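Two arms, one table, a pile of push-button parts. That's the Ristau kit, and Ludov has been renting it out since February at 639 a month. Setup took us 30 minutes, most of it cables.
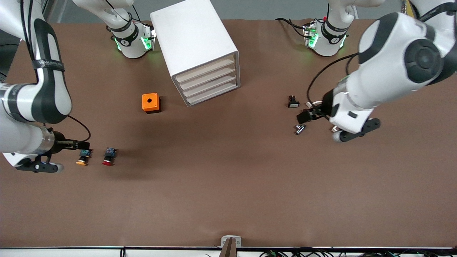
Workshop Desk / Reviews & Gear

Buttons are a mean test. Small, round caps, happy to lie on their sides. The red one and the yellow-orange one were both down like that, right by the fingertips of the right gripper. Orange box waiting further up, cabinet with its four shallow drawers behind.

Uliana Palamarchuk, who runs the demo bench, likes the teach mode. So do we. Manual is thin tho, and teh spare fingers cost extra. Buy-out price is 753 a month over two years. Steep for a small shop.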